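Duledance Riding Cooperative
Facilities and Horse Care Meeting — Minutes
2021-02-11

Present: nine members, quorum met. Meeting held by phone and in the tack office. Called to order at 6:30 p.m.

1. Minutes of the previous meeting
Approved with one correction. Item 4 should read "north paddock," not "north pasture."

2. Hay supply
The barn holds 750 small square bales of second-cut grass hay. Consumption since November has been steady. At the current rate the stack will last into late spring. Two bales from the bottom row were pulled for mold and discarded. Pallets under the west stack are to be raised one course before the next delivery.

The Evex farm has offered round bales at a lower price per ton. Discussion on waste. Round bales without a net feeder were judged unsuitable for the small paddocks. Members were reminded that any change of hay is to be phased in over ten days.

Motion to stay with square bales for the coming season. Seconded. Carried, one opposed.

3. Water
The heated trough at the Drokham end tripped its breaker twice in January. The element tested within range. The fault was traced to the outlet box, and the box has been replaced. Horses in that paddock were watered by bucket in the meantime. Intake was logged and no colic was reported.

Action: barn staff to check the trough thermostat at each morning feed until the end of March.

4. Hoof care schedule
The farrier cycle moves from eight weeks to six for shod horses. Barefoot horses stay at eight. Owners who use their own farrier must post the date on the board. Thrush was found in three horses on the low side of the barn — stalls there are to be stripped fully once a week and limed before bedding goes back down.

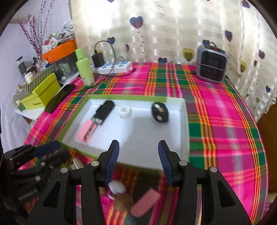

Open white foam tray on plaid cloth.

5. Parasite control
Fecal egg counts were returned for 38 horses. Of these, 16 were above the treatment threshold and will be dewormed this month. The remainder will be retested in spring. Blanket dosing of the whole herd was raised again and not supported. Dose is to be set by weight tape and written on the stall card, with product name and date.

Manure pickup in the turnout areas stays at twice weekly. The tractor sweeper is out of service pending a belt, so pickup is by hand for now.

6. Arena footing
Depth was measured at the rail, the quarter line and the center. The rail track is worn down to the base in two corners. Screened sand was quoted at $2220 delivered and spread. A second quote was requested and has not arrived.

Motion to accept the quote if the second is not in hand by the end of the month. Seconded. Carried.

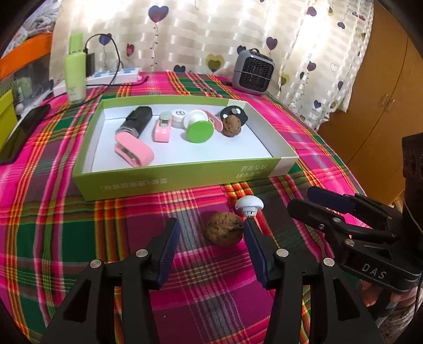 Until the sand is down, lunging is limited to the center of the arena and jumping is suspended. Dragging is to be done after the last evening ride, with the teeth set shallow. Riders are asked to vary their track.

7. Gentile Trail access
The landowner has renewed the permit for another year on the same terms. Manure is to be kicked off the gravel, gates left as found, and no more than six horses out in one group. The lower crossing is closed while the ground is soft — use the bridge. A sign is needed at the second gate.

8. Blankets and tack room
Unlabeled blankets left on the rack after the first of the month will be moved to the loft. Two saddle racks are free and will be assigned from the waiting list. The dehumidifier drain hose has been rerouted to the floor drain.

9. Other business
Request for a second wash stall mat. Referred to the next meeting with a price.
Request to move evening feed to 5:00 p.m. No motion made.

Meeting adjourned 7:50 p.m.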